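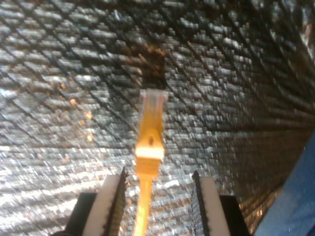 ACTA DE LA REUNIÓN DE SEGUIMIENTO DE INFRAESTRUCTURA DE RED
Proyecto Virner

Fecha: 14/5/18
Lugar: sala de reuniones de la sede de Vatstead
Entidades representadas: Vatstead (titular de las instalaciones), Nullov (cableado e instalación), Haslam (sistemas)

Orden del día
1. Lectura y aprobación del acta anterior
2. Estado del cableado horizontal
3. Bastidor de pruebas
4. Latiguillos y conectores
5. Etiquetado y documentación
6. Ruegos y preguntas

Comprobada la asistencia de las tres entidades, se abre la sesión a las diez horas.

1. Lectura y aprobación del acta anterior

Se da lectura al acta correspondiente a la reunión de abril. Haslam solicita que en el punto relativo a las direcciones de gestión se sustituya «asignadas» por «reservadas». Se acepta la corrección y el acta queda aprobada por unanimidad.

2. Estado del cableado horizontal

Nullov informa de que se han tendido y certificado 148 puntos de red. Los restantes hasta los previstos en el pliego se encuentran en la planta baja, pendientes de la entrega de las canaletas por parte del proveedor. Los informes de certificación se han depositado en la carpeta compartida del proyecto, ordenados por planta.

Vatstead pregunta si el retraso de las canaletas afecta a la fecha de traslado de los puestos de trabajo. Nullov responde que la planta baja puede quedar para una segunda fase sin alterar el traslado de las superiores. Se acuerda proceder de ese modo y reflejarlo en el calendario.

3. Bastidor de pruebas

Se examina la conveniencia de mantener el bastidor abierto sobre la mesa de trabajo hasta que finalicen las comprobaciones de conectividad, o bien trasladarlo desde ahora a la sala técnica. El conjunto comprende un conmutador Netgear de veinticuatro puertos y, debajo de este, un servidor Dell.

Nullov es partidaria de mantenerlo en la mesa, por la facilidad de acceso a los puertos y por la posibilidad de sustituir latiguillos sin solicitar la apertura de la sala técnica. Señala que la numeración de los perfiles verticales permitirá reproducir la misma disposición en el emplazamiento definitivo. Propone asimismo que el latiguillo amarillo conectado al conmutador se recoja con cinta de velcro en su recorrido por la mesa y que no se empleen bridas de plástico durante esta fase.

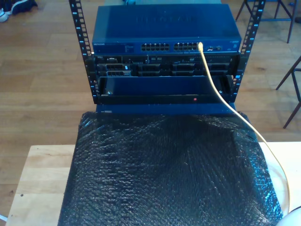

Haslam manifestó su conformidad con el velcro, pero se opuso a prolongar las pruebas en la mesa más allá de lo imprescindible, alegando que el servidor no debía entrar en servicio fuera de un espacio con control de acceso y alimentación protegida. Pidió que constara en acta un plazo máximo.

Tras deliberación, se acuerda fijar dicho plazo en 30 días naturales a contar desde la fecha de la presente reunión. Durante ese periodo no se alojarán en el servidor datos de usuarios.

4. Latiguillos y conectores

Nullov presenta la relación de material recibido y la previsión de consumo. Se aprueba la compra de 200 latiguillos en las longitudes detalladas en el anexo I. Respecto a los criterios de inspección previa a la conexión, se adoptan los siguientes:

a) Revisión visual de los contactos y de la pestaña de retención antes de la inserción.
b) Retirada de todo latiguillo cuya pestaña esté partida o no recupere su posición. No se admitirá su reparación con cinta.
c) Extracción siempre por el conector, presionando la pestaña, sin tirar del cable.
d) Un máximo de 3 reinserciones ante un fallo de enlace. Superado este número, el latiguillo se aparta y se comprueba con el certificador.

Vatstead propone asignar un color de cubierta a cada servicio. Haslam considera preferible confiar la identificación a la etiqueta, dado que los repuestos no siempre se suministran en el color requerido. El asunto queda sobre la mesa para la próxima reunión.

5. Etiquetado y documentación

Se aprueba el formato de etiqueta compuesto por planta, bastidor y puerto, colocada en ambos extremos del cable. Nullov entregará la tabla de correspondencias en hoja de cálculo y en papel. La copia en papel se guardará en la sala técnica.

Haslam recuerda que la tabla en vigor contiene dos filas duplicadas en la segunda planta y pide su corrección antes de la entrega.

6. Ruegos y preguntas

Vatstead ruega que las cajas vacías se depositen en el almacén y no en el pasillo de acceso. Nullov toma nota.

Haslam pregunta por la llave de la sala técnica. Se le facilitará una copia previa firma del registro correspondiente.

Sin más asuntos que tratar, se levanta la sesión a las once horas y cuarenta minutos. La próxima convocatoria se remitirá por correo electrónico.

Anexo I: relación de latiguillos por longitud
Anexo II: calendario revisado del proyecto Virner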